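The long goodbye of the village haberdasher

If you come down into Irkside by the top road, past the chapel and the allotments, you reach a narrow shop with a green door and a bell that has needed oiling for as long as I've been going there. Jugah has sold buttons, ribbon, zips and knitting wool to the valley for 60 years, and I must confess I went in last May for a single reel of navy thread and came out an hour and a half later with enough corduroy for a child's pinafore (I haven't got a child of that size, but my niece has, and it was lovely corduroy).

Shops like it used to be everywhere. My grandmother had two within walking distance and was loyal to both, buying her elastic in one and her bias binding in the other, and she would never have dreamt of mixing them up. You took your pattern in, you were told kindly that you'd need more cloth than it said on the envelope, and you heard who was getting married while it was being measured out along the brass rule on the counter.

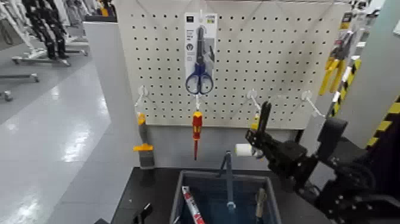 Rohani Tuhumury remembers being sent in on Saturdays as a girl with a scrap of fabric pinned inside her glove, so that she could match the thread in daylight at the door, and she told me she still can't buy a colour from a screen without feeling she has been a bit reckless.

I do know what she means. Jugah keeps 368 shades of thread in shallow drawers, and the greys alone could take up a wet afternoon. There's a mending evening now as well, once a month in the back room, with tea and usually a lemon cake, and people bring all sorts: school blazers, a tent, somebody's late father's cardigan with the elbows gone. I took a coat lining in February and I'm still only halfway round the hem, so I shall be back there next month with my thimble and, I dare say, I'll be looking at the corduroy again.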